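Journal Archive > Media and Performance > Girnon Papers > Section 4

Filed under: Short film, Casting, Audience studies

4. Release Patterns for Commissioned Short Films

Kinora commissioned 12 short films over two seasons and put them online free of charge. We looked at when each film was released, how long it ran, and whether the director had made a feature before. Only 2 had. The rest came from theater, music video or student work.

Films released on a Thursday evening kept more of their viewers to the end credits than films released at midday. The gap was widest for the April group, when Kinora also posted interviews with the cast. We can't separate the effect of the interviews from the effect of the hour, and we did not try to.

We then sent a short questionnaire to 38 people who had worked on the films as actors, writers or crew. Most said the commission led to at least one meeting with a producer. Fewer said it led to paid work. Writers reported the longest waits. Chantal Lavoie, who directed "Clollden," told us that festival programmers asked for the film by name but wanted a shorter cut, and she made one.

Avram, a smaller service, ran a similar program with four films and stopped after one season. Its films had no fixed release hour, so they are left out of the comparison and listed separately in the appendix.

Comments

r_pell: Does the questionnaire include people who left before the shoot ended? I couldn't find it in Section 3.

Marguerite: I saw the short cut of Clollden and liked the long one better.

dov88: The appendix link goes to the wrong section for me.

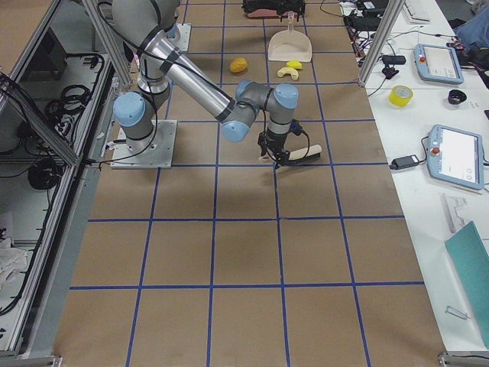

Figure 4. Robot arm with its gripper on a cream-colored cylindrical object.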